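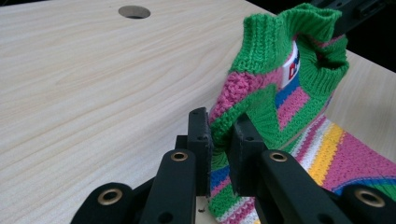

Painted miniatures and game boards last longer if the table under them is clean and flat. Wipe it down with a barely damp cloth, then leave it for five minutes before setting out. Knitwear snags on spears and swords, so a stripy jumper with a thick ribbed collar should come off the tabletop first. Store metal figures upright – foam trays suit up to 100.

We use cookies to improve your visit. Accept | Settings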